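# The Quiet Hour with the Grippers

The workshop at Bandetti smells of coffee and isopropyl at seven in the morning, and I've grown fond of turning up then, before the phones start, when there's nothing on the bench but yesterday's grippers waiting for their weekly going-over. There are six of these hand-held tools in the Jakham set, and each one spends its days being carried from table to table, picking up crockery so that the robot arms can later learn the same grip.

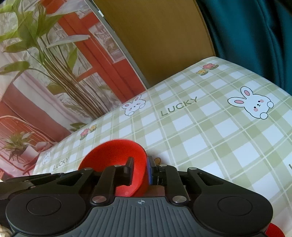 Pivot pins are where most of the trouble begins. Dust gets in, or a bit of tablecloth fluff (you'd be amazed how much), and a linkage that used to swing like a garden gate starts to feel gritty under the thumb. The technicians wipe every silver pin with a lint-free cloth, work the fingers open and shut 14 times, and then go looking for play in the slotted arms. Only after that does the tool go to the test table, and I'll admit I have a soft spot for the one with the rabbits and the "LUCKY" lettering on its checked cloth. A red plastic bowl tipped on its side between the fingers makes a very good exam, all slippery curve and thin rim, and the blue pad has to meet it squarely.

Pads are the other great topic of conversation! The house rule is a fresh one after 84 hours of use, though I've met people at Obeidat who stretch it further and swear by a rub with warm soapy water. Swapping one takes 13 minutes if the old adhesive behaves, and a good deal longer if someone has been generous with the glue. Peel from the tip, clean the face back to bare finger, press the new pad down from the centre, and leave it clamped while you put the kettle on.

Then it's into the logbook with the date and the pad number, and on to the next one in the rack.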